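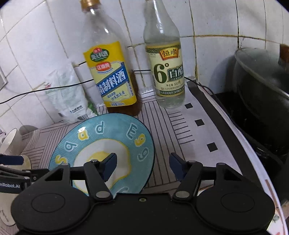

Recording counter tasks with hand-held grippers: a procedure for kitchen staff and shift leads

Applies to: Flarness staff kitchens, Karpenko and Perkix sites
Prepared by: Areeba Niazi, process engineering
Last revised: 07/12/2021

Scope

This page covers the recording of manual counter tasks (placing plates, moving bottles, clearing light packaging) for use in training the clearing arms. It also sets out how recording time is rostered and which duties change once an arm is running. It does not cover the arm itself. For that, see the commissioning notes held by the shift lead.

Recording is paid work and is rostered as such. It is not to be added to a normal prep shift.

Before you start

You will need:
One pair of hand-held grippers, charged
The Jendutano tablet, signed in under the site account
A task card for the session
A clean, dry cloth for the finger pads and lenses

Check that both grippers open fully and close without sticking. Squeeze each one a few times with nothing between the pads. If a linkage catches or a pivot pin has worked out of line, tag the unit and take the spare. Do not tighten the screws yourself.

Wipe the lenses. Grease on a lens is the most common reason for a rejected session.

Preparing the counter

1. Turn the stove off and let any cookware cool. Hot pots stay out of the recorded task, though they may remain on the stove if they are cold.

2. Leave the counter in its ordinary working state. Sauce and vinegar bottles, bags and cups can stay where people leave them. An arm trained only on a bare bench performs poorly on a used one, and staff then end up tidying for the machine.

3. Remove knives, loose glass fragments and anything with a name, address or phone number on it.

4. Look for power cables. A cable may run through the background, but it must not cross the path of the object being moved. Tape it back if it does.

5. Confirm that bottle caps are closed. Open bottles are a separate task card and need a second person present.

Recording a task

1. Read the task card once through. Select the same card number on the tablet.

2. Hold both grippers in front of you, open, with the finger pads facing each other. Press Start and wait for the tone.

3. Move at the pace you would use near the end of a long shift. Fast, showy movements produce data the arm cannot follow.

4. Approach a plate from the side and take it by the rim. Close until the pads hold it, then stop squeezing. Patterned and glossy plates are both accepted, and glare on a glaze is not a fault.

5. Take bottles on the body, below the shoulder. Do not lift by the cap.

6. For soft plastic packaging, pinch a raised fold. If the first attempt misses, carry on and try again without stopping the recording. Recoveries are useful and should be kept.

7. Put the object down, open the grippers, draw them back and press Stop.

8. Mark the recording Keep or Discard. Discard if a face came into view, if you were interrupted, or if an object was dropped on the floor.

Move one or two objects to a new position before the next recording. Small changes are enough.

Session limits

A session ends at 70 recordings or when the operator asks to stop, whichever comes first. No person records on more than 6 shifts in a roster period. The grippers load the thumb and wrist differently from ordinary kitchen work, and the limit applies even if you feel fine. Report soreness to the shift lead on the day.

A task card is closed at 700 kept recordings across all operators. After that it is removed from the tablet and cannot be selected.

Footage and privacy

The cameras face the counter. Audio is off by default and stays off. You may ask for any of your recordings to be deleted within 24 hours of the session, without giving a reason. Recordings are not used to time staff, compare operators or assess performance. Recording speed does not appear in any report a supervisor can open.

Changes to duties

Once an arm is commissioned at a site, the counter-clearing line on the roster is replaced by two others.

Arm attendant. Stays in the kitchen during a clearing run, frees stuck items, presses the stop if needed and logs each intervention. This role is graded one level above kitchen hand. The training takes place on paid time.

Prep support. Takes the hours released from clearing. At Perkix these went mostly to the morning vegetable bench, which had been short since March. Some staff preferred clearing because it was quieter work at the end of the day. Shift leads should ask before reassigning anyone and record the answer.

Hand washing of pots, wiping of tiles and stove surfaces, and anything involving heat or blades remain manual. There is no task card for them.

Common faults

Tablet shows "left unit missing": switch the left gripper off and on, then re-pair from the settings page.

Pads slip on glass: wipe the pads and the bottle. Replace the pads if the surface has gone shiny.

Recording ends by itself: storage is full. Dock the tablet and wait for the upload to finish.

Arm repeats an odd habit, such as nudging a plate before lifting: note the task card number and send it to Hnat Koval. The habit is probably in the recordings, and the card may need to be reopened.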